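Keeping Trulell's hands honest: a talk with Ertuğrul Değirmenci 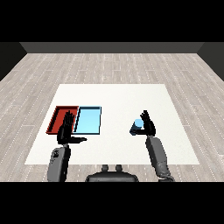
Trulell in the simulator, with the red and blue trays and a cylinder at the right hand.

Ertuğrul Değirmenci has the sorting cell open on two screens when I arrive, and he is talking before I've found a chair. He looks after Trulell, the two-armed humanoid at Polon, and he sets up every job in simulation first.

"I love this part!" he says. "White table, two trays, one cylinder, and I can already find most of my mistakes."

The mistakes are usually in the hands. Each one has five fingers, and the thumb gives him the most work. After any repair he runs the zero routine, which moves every joint slowly to its stop and back, and compares the readings with the model. If a finger is off by more than 4 counts, he does it again. "Then you look at the tendon. On the old Ponce hands you had to take off the whole wrist to get at it. Now it's 11 screws and you're in."

A full check takes him 59 minutes with the covers on. He does one every 800 hours, and in January he moved the log out of a paper binder and into Vunitis, the shop's maintenance system (he still keeps the binder).

I ask about the trays. He pulls the keyboard over. "Tray position is where people get lazy. They measure one corner. Measure two! If a tray is turned a little, the hand comes down on the rim, and you spend the afternoon blaming the wrist."

He has a new thumb cable to fit after lunch, and he lets me hold the flashlight.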